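分拣车间引进夹爪采集设备之后，老员工的活儿会变成什么样？

提问者：莱斯塔登的小满
发布于 2020/08/08

我在 Lestamden 的蔬果分拣站干了好几年，一直是手工挑拣、装盒。上个月站里决定上 Prulik 的自动分拣线，先让我们几个老员工用手持夹爪干活，把动作录下来给机器学。说真的我挺兴奋的，头一天就抢着报名！可也有同事心里打鼓，怕学完了就没我们什么事了。想问问已经走过这一步的朋友：你们那儿后来岗位怎么变的？培训要多久？手上功夫还用得着吗？
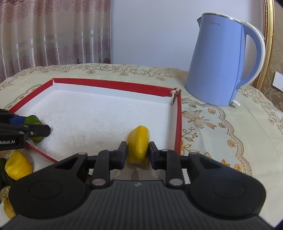 Ghazal Akbari
我们组两年前就开始了，我来说说岗位的变化。原先一条线上全是挑拣工，现在分成示教、巡线和复检三块，老员工基本都转去了前两块，工资按新岗位重新谈过，我自己涨了一级。手上功夫太有用了！瓜菜软硬不一样，夹哪儿、用多大劲，新来的工程师真不如咱们清楚。就像夹那根黄色的长条菜，两片指垫一左一右贴住侧面，把它夹稳，这种拿法你干过几年自然就会，机器得靠你一遍遍做给它看。我们组一共录了972段，录到后面大家还比谁的动作干净，特别有意思。培训满打满算90小时，前半段手腕会酸，记得跟班长提轮换，别硬扛。另外一定要问清楚录制期间算不算计件，我们一开始没问，头一个月少拿了钱，后来才补上。

Orestis Stergiou
补充一点，我是管排班的，在 Skekel 那边的仓库。自动线上来以后夜班少了很多，这是大家最高兴的事。但巡线的人得会看报警、会换指垫，建议你现在就跟着维修师傅学，别等通知。我们贴了一张123条的故障对照表，纸都翻烂了，好用得很。还有，担心的同事可以拉来一起试试夹爪，我们这儿最反对的那位大姐上手半天就不肯放下了，现在是她带新人。

Zeng站老李
看老板。老板好就没事，哈哈。我们站还没上，羡慕，录完了回来讲讲。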